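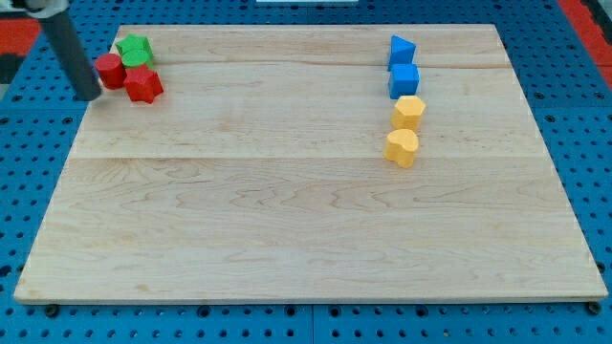

Red and green shape blocks on the maple board, with the blue pegboard showing around it.

Clakstead maple work board, reviewed by Korkor Osei

October 2019

I bought this board as a flat surface for sorting sets and small block tasks. It has been in use on top of a perforated bench since then, and I have now put in 105 sessions on it. Price at the Sallville store was $33 with no shipping.

Construction
The board is a glued panel. The seam on mine runs straight along the length, a little off center, and it is faint enough that a fingernail doesn't catch on it. Grain is wavy and the color is a pale cream tan. If you want a uniform surface for photographing parts, the grain may bother you. It does not bother me.

My one complaint about the material is a thin dark line near the far edge, toward the right. It looks like a crack. I emailed the store, and Nayeli Chambi replied that she would exchange the board if the line opened up. I marked both ends in pencil on the underside edge and have not measured any growth. Check yours before you throw out the packing.

Flatness
With a steel rule across the width I could not get a paper strip under it anywhere. Along the length there was a slight gap at one corner before I turned the board over. Used the other way up, it sits without rocking.

On pegboard
A bare pegboard is a poor surface for small blocks. Edges find the holes, and anything with points, such as a star, tips when you slide it. The maple covers enough of my bench to leave only a border of blue on each side. It is not fastened. For light pieces, its own weight is enough. For anything that involves pushing hard, add a non-slip mat underneath.

Use with blocks
Cylinders stand upright on it without trouble. Stars and the other pointed shapes slide cleanly and stop where you leave them. A straight column of blocks can be lined up by eye using the seam as a reference. Red and green both stand out well against the wood. Yellow pieces are harder to pick out under warm light, so I swapped mine for darker ones.

Finish
Smooth, lightly worn now, low sheen. Wipe with a barely damp cloth. The instruction sheet calls for mineral oil every month, which I skipped because oil transfers to painted blocks.

Compared with the Jaston board
The Jaston is thicker and costs more. It also has a raised lip on one side that gets in the way of sliding pieces off. Kwesi Mensah has one and prefers it for cutting leather. For sorting work I would take the Clakstead.

Rating: 4 out of 5. One point off for the line.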